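Tabletop Surfaces and Small Storage - Gallery 5

Part of the workroom furniture pages kept by Sherif El Sherbiny

The pages in this set cover the work tables and the small containers kept on them. Gallery 5 deals with one rectangular table with a light wood-grain top. Earlier galleries cover the shelving and the wall units at Wernberg and are not repeated.

Notes on the table

The top is pale, with a fine grain of long parallel lines. The near edge is rounded. A round black cable grommet is set into the top near the far edge, to the right of center. The entry in the Clullow inventory is number 19, listed under "tables, general use."

The finish has a low sheen. Under overhead light a pale band shows across the grain, and the color in that area reads lighter than it is. Color matching for replacement tops should be done away from the glare. The Laaksonen sample card was used for comparison in December. Samples 12 and 13 were both close. Sample 13 is slightly yellower and was not ordered.

Cleaning is with a damp cloth, along the grain. Abrasive pads are not used on this top. Marks near the grommet are wiped from the outside in - crumbs that go down the hole end up in the cable tray and have to be picked out from below.

Notes on the containers

The storage box is white and rectangular, with a terracotta-orange lid held by a clip handle at each short end. The lid has a slightly raised rim and a flat top. It is entered in the Flasteta list as a tabletop box, medium. Both clips should be closed before the box is lifted, and it should be carried from underneath.

The jar is short and cylindrical, clear glass, with a round light-brown wooden lid. Lids of this type are wiped and air-dried, and are kept out of the dishwasher. The jar stands in front of the box so that the box can stay put when the jar is needed.

Labels have been left off this page. The label sizes are in Gallery 12, together with the drawer inserts.

Pictures

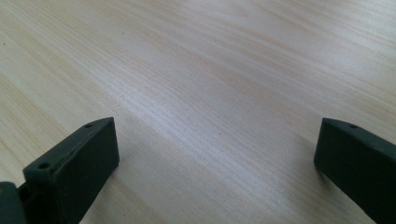

Grain of the top, with the brighter band running diagonally. 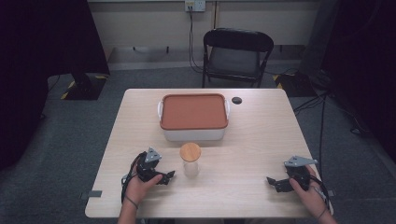

Box toward the far edge, jar in front of it, grommet to the right.

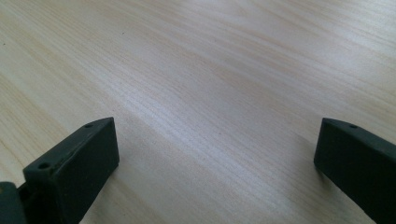

Gallery 5, light wood-grain tabletop, all three pictures.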